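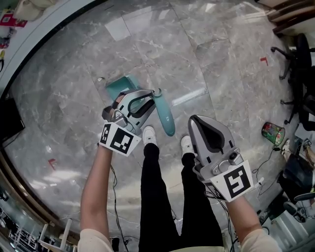
手持ちグリッパーで人が作業した記録だけで、ロボットアームに掃き掃除を教えることはできるのか。

条件がそろえば教えられる。手先の位置と姿勢、ジョーの開き幅、手先から見た映像が同じ時刻軸で残っていれば、アームを一度も動かさずに方策の学習まで進められる。ただし、人の腕には楽でもアームの関節では届かない姿勢が記録に混じるため、学習の前にその部分を落とすか、録り直す工程が要る。

手持ちグリッパーによる両手実演、Pramenが床清掃の収録手順を改訂 遠隔操作との併用比率も見直し

3月 文・Elba Daza

ロボット向け作業データの収録を請け負うPramenは、床清掃を対象とした両手実演の手順書を改訂し、3月から新しい版での収録に切り替えた。対象となるのは、ほうきやブラシとちりとりを左右の手持ちグリッパーで扱い、床の小さなごみを集めて捨てるまでの一連の作業である。改訂の中心は、道具の把持位置の指定、マーカーの見え方に関する合否基準、遠隔操作で録ったデータとの混ぜ方の三点。

従来の手順書は卓上作業を前提に書かれていた。カップを移す、布をたたむ、容器のふたを閉めるといった作業では、手先は胸の前のせまい範囲に収まり、背景も机の面でほぼ決まる。床の作業では前提が変わる。実演者は下を向き、腕を伸ばし、足元に自分の靴とズボンが入り込む。頭部の高さの視点から見下ろした映像では、両腕のあいだに両脚が並ぶ構図になりやすい。床が磨いた石のように光を返す場合は、照明の映り込みが手先の動きと一緒に流れ、画像特徴を使った自己位置の推定が不安定になる。

Pramenが旧版の手順で収録した床清掃の実演は3885本。同社はこれを再点検し、そのまま学習に回せるものは81%だったとしている。卓上作業の同じ点検では歩留まりがより高く、床清掃の落ち込みが改訂のきっかけになった。

■ 柄の長い道具をどこで持つか

改訂版で最も字数を割いているのが把持位置の項である。ちりとり用のブラシには柄が曲がったものが多い。人が素手で持つ場合は、手のひらと指が柄の曲面に沿い、手首の角度が多少ずれても毛先を床に合わせられる。二本のジョーではさむ場合はそうならない。接触面がせまく、柄の断面が丸いと、掃くたびに柄がジョーの中で回る。回転の量は小さくても、柄が長ければ先端では大きなずれになる。

旧版では「柄を安定してはさむ」とだけ書かれており、位置は実演者に任されていた。その結果、柄の端を持つ人、毛の付け根に近い側を持つ人、途中で持ち替える人が混在した。どの持ち方でも床は掃けるため、収録の場では問題として上がらなかった。学習した方策をアームで動かすと、はさむ位置が試行ごとに揺れ、掃き始めの高さが合わない失敗が続いた。

新版は毛の付け根寄りを標準とし、柄の端は自由にしておく。毛先に近いところを押さえるほうが、床からの反力による回転が小さい。柄の端が下を向く姿勢も許容するが、柄が反対側のグリッパーのマーカーを横切る持ち方は不可とした。持ち替えは一回の実演につき一度までで、持ち替える場合は床に置いてから行う。空中での持ち替えは、ジョーの開き幅だけを見ると落下と区別できない。

ちりとりについては、先に床へ置き、ブラシを取り上げてから反対の手で押さえる順を基本とする。左右どちらの手でブラシを持つかは固定しない。収録の単位ごとに持ち手を指定し、両方が偏らないように割り振る。旧版のデータではブラシを右で持つ実演が大半を占め、左でブラシを持たせた方策の成績が目立って低かった。

■ マーカーの見え方

手持ちグリッパーの姿勢は、手首付近に貼った白黒の基準マーカーを外部の視点から読み取る方法と、グリッパー側のセンサーによる推定を組み合わせて求める。処理にはStatikの較正ソフトを使う。一枚の面だけに貼ると、手首を返したときに見えなくなるため、隣り合う面にも貼って、どちらかが必ず残るようにしておくのが通例になっている。

床作業では、この「どちらか」が同時に失われる区間が出る。腕を伸ばして奥のごみを取りにいくとき、マーカーの面が視線とほぼ平行になる。手前へ掃き寄せるときは、もう一方のグリッパーの外装が重なる。新版では、連続した欠落が39フレームを超えた実演を録り直しとする。欠落がそれより短い場合はセンサー側の推定で補間し、前後の姿勢差がしきい値に収まれば合格にする。

しきい値の決め方についてPramenの収録担当者は「補間の曲線がきれいでも、途中で柄が回っていれば値としては間違っている。道具の姿勢は測っていないので、グリッパーの姿勢が滑らかであることは必要条件にしかならない」と説明する。道具そのものにマーカーを貼る案も検討したが、学習画像に貼り紙付きのブラシばかりが入ることを嫌って見送った。

カードの反りも点検項目に加わった。マーカーを印刷したカードは、収録を重ねるうちに角が浮く。目で見てわからない程度の反りでも、姿勢の推定には傾きとして乗る。交換の目安は使用時間で決めず、収録開始前の静止姿勢での読み取り誤差で判断する。静止姿勢は両手を体の前に下げ、ジョーを全開にした状態で、ジョーを二度閉じる動作を時刻合わせの合図に使う。

ケーブルの扱いは短い一項だけである。有線で給電または転送を行う構成では、ケーブルを実演者の後方に逃がし、掃く範囲に入れない。床にケーブルが映ること自体は録り直しの理由にしない。ブラシが触れた場合は、その時点で実演を打ち切る。

■ 遠隔操作との混ぜ方

手持ちグリッパーの利点は速さにある。人の腕で直接動かすため、同じ掃き掃除でも遠隔操作より短い時間で終わり、力加減も自然に出る。欠点は、アームの可動範囲や速度の制約がデータに反映されないこと。遠隔操作では逆になる。操作者は自分の手の動きがアームでどう再現されるかを見ながら進めるので、到達できない姿勢は初めから記録に入らない。その代わり動きは遅く、ためらいや止まりが多い。

Pramenが併用する遠隔操作装置は、Titivisの両腕型の操縦架台である。操作者が小型の従動機構と同じ関節構成の操縦桿を握り、アーム側がその関節角をなぞる。床清掃では、アームを載せた台の高さを下げ、手先が床に届くようにして使う。肩に当たる関節が可動域の端に近づくため、操作者には端に達する前に操縦桿の抵抗を強めて知らせる設定になっている。

旧版では、手持ちの実演と遠隔操作の実演を単純に合わせて学習に回していた。新版では段階を分ける。最初に手持ちの実演だけで学習し、次に遠隔操作の実演を加えて仕上げる。二段目に入れる手持ちの実演は、アームの逆運動学で全区間が解けたものに限る。この条件で選別した場合、検証用の床面での作業完了率は86%となり、単純に合わせた場合を上回ったという。完了の定義は、置いたごみがすべてちりとりに入り、ブラシとちりとりが指定の場所に戻っていること。途中で床以外に触れた試行は、ごみが取れていても失敗に数える。

ただし、この検証は一種類の床材で行われている。目地の深い床、敷物、段差のある場所での値は出ていない。大きな角形の石材タイルのように目地が浅い床では、ちりとりの縁と床のすきまが一定になり、ブラシの押し付け量を決めやすい。目地が深ければ縁が引っかかり、手を止めて角度を変える動作が入る。人はこの修正を無意識に行うので、手持ちの実演には自然に含まれるが、遠隔操作では操作者に手応えが返らず、押し込みすぎてから気づく例が多い。

力の計測については、今回の改訂では必須になっていない。手持ち側のグリッパーにはジョーの開き幅の記録しかなく、はさむ力や床からの反力は直接には残らない。手首部に力覚センサーを足した試作品で比較を進めているが、重量が増えて実演者の疲労が早くなり、一回の連続収録を短くせざるを得ないとしている。

■ 視野と姿勢

頭部の高さの視点は、実演者がどこを見て作業したかを残すために使われる。手先の視点だけでは、次に取るべき道具やごみの場所がわからない。床作業の場合、実演者がごみを探して顔を振ると、視点も大きく動く。旧版では「なるべく頭を動かさない」と指示していたが、新版はこの一文を削った。首を固定した実演は動きが硬くなり、手先が視野の中央に来るまで待つ不自然な間が入る。

代わりに、掃き始めの前に作業範囲全体を一度見渡す動作を入れる。床には作業範囲の目印としてテープを貼ってよいが、目印の位置は収録の単位ごとに変える。位置を固定すると、方策がごみを見ずにテープとの位置関係で手を動かすようになる。Pramenの社内試験では、テープをはがした床に同じ方策を移したとき、掃く範囲が手前に寄る現象が出た。

部屋の片付けは行わない。椅子、ごみ箱、棚、机まわりの荷物などが視野に入る状態は許容し、実演者の足や靴が映ることも加工の対象にしない。画面上の個人情報や書類が読める場合だけ、収録前に伏せる。背景を整えた部屋で録ったデータは見た目の確認がしやすいものの、別の部屋に持っていくと物体の検出が崩れやすいという判断による。

ごみ箱まで含める作業では、箱の口の向きと高さが問題になる。小型の円筒形の箱は、ちりとりの縁が当たると動く。手順書は、ちりとりを傾ける前に縁を箱の口の内側に入れること、箱が倒れた場合は起こさずに実演を打ち切ることを求めている。倒れた箱を起こす動作は別の作業として収録する。

■ 実演者の訓練

新版には、実演者向けの練習課程が付いた。ジョーの開閉はグリップの引き量に比例し、素手の感覚とは対応しない。慣れない実演者は、細い柄をはさむ直前に全開から一気に閉じる傾向があり、閉じる瞬間の手首のぶれが記録に残る。練習課程では、まず静止した棒をはさんで離す動作を繰り返し、次に柄をはさんだまま手首だけを回し、最後に床を掃く。

評価は、掃けたかどうかでは行わない。閉じ始めから保持までの時間、保持中の開き幅の変動、持ち上げ時の手首の角速度を見て、基準内に入れば収録に参加できる。腰を曲げた姿勢が続くため、休憩の取り方も書かれている。疲労が出ると腕の振りが小さくなり、足を動かして距離を稼ぐようになる。動き自体は不正解ではないが、台座が固定されたアームでは再現できない。

足の移動については、当初は全面的に禁止する案があった。最終的には、ブラシが床から離れている間だけ一歩の移動を認めている。移動した区間には標識を付け、固定台座向けの学習では前後を切り分ける。移動台車にアームを載せた機体向けには、同じデータを切らずに使う。

教材の一部はNúñezが作成した。同社は産業用アームの直接教示の講習を手がけており、手で押して教える場合の癖の直し方を手持ちグリッパー向けに書き換えている。直接教示では、教える人がアームの重さと摩擦を感じながら動かすため、速い動きは出にくい。手持ちでは制限がなく、アームの最高速度を超える振りも簡単にできてしまう。教材では、速度の上限を音で知らせる練習を二回目以降に入れている。最初から鳴らすと、音を避けることに気を取られて把持が雑になるためである。

■ 公開範囲と今後

改訂した手順書のうち、把持位置、マーカーの合否、打ち切り条件の各項は取引先に限らず公開する。練習課程の教材と、旧版データの再点検に使った判定プログラムは公開しない。旧版で不合格となった実演は廃棄せず、姿勢推定の試験用に残す。旧版の実演を新版の把持位置に合わせて補正する予定はない。

次の対象は、柄の短いへらを使ったこびり付き汚れの除去と、床に置いた容器の移動になる。いずれも両手を使うが、左右の役割が途中で入れ替わる。Titivisの操縦架台では左右の入れ替わりで関節の姿勢が大きく変わるため、手持ちの実演から先に録り始める。収録の開始時期は、低い台の改造が終わった時点で決めるという。

コメント(5)

kataashi_tai
柄が回る問題、うちでも出ました。ジョーの内側に薄いゴムを貼ったら多少おさまりましたが、今度は離すときに柄が付いてきて置き位置がずれる。結局、持つ位置を決めるほうが早かったです。

床材おたく
検証が一種類の床というのは厳しい。光る床と光らない床で推定がどれだけ違うかは載せてほしかった。

m_renz
逆運動学が解けたものだけ二段目に入れる、とありますが、台座の位置はどう仮定しているのでしょうか。台座を動かしてよいなら、解ける実演の割合はかなり変わるはずです。

kataashi_tai
>m_renz
公開されている項には書いてありませんでした。打ち切り条件のところに台の高さの話が少し出てくるだけです。

yoru_no_jikken
テープの件は耳が痛い。昨年録った分は全部同じ位置に貼ってある。

お問い合わせ | 記事の訂正について | 転載について | © 編集部 無断転載を禁じます | ページの先頭へ戻る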